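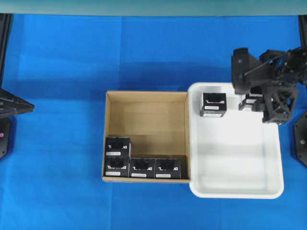

Four small black boxes in a cardboard carton, with room to spare.

I've moved 6 times since college, and I still pack like somebody is chasing me. This last one was the longest, 638 miles, with my cousin Rehema Minja in the passenger seat eating all the pretzels and reading me the rest stop signs in a very serious voice.

We left on a Thursday with 44 boxes, and I'd written "misc" on far too many of them. What was I thinking? I spent my first night in the new apartment hunting for a can opener (it was in with the bath towels, naturally) while the soup sat there on the counter.
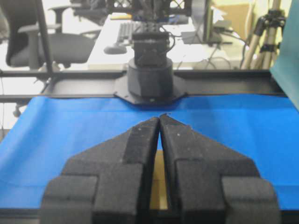
My neighbor Mwanahawa Sang came by the next morning with coffee and a much better system. She gives every room a letter and keeps one notebook, and the notebook rides in her purse - never in the truck! She also packs a first-night bag with sheets, soap, a lamp and two forks. I copied the whole thing down on the back of a pizza menu.

I still have nine boxes to open, and I'm pretty sure the good scissors are in one of them.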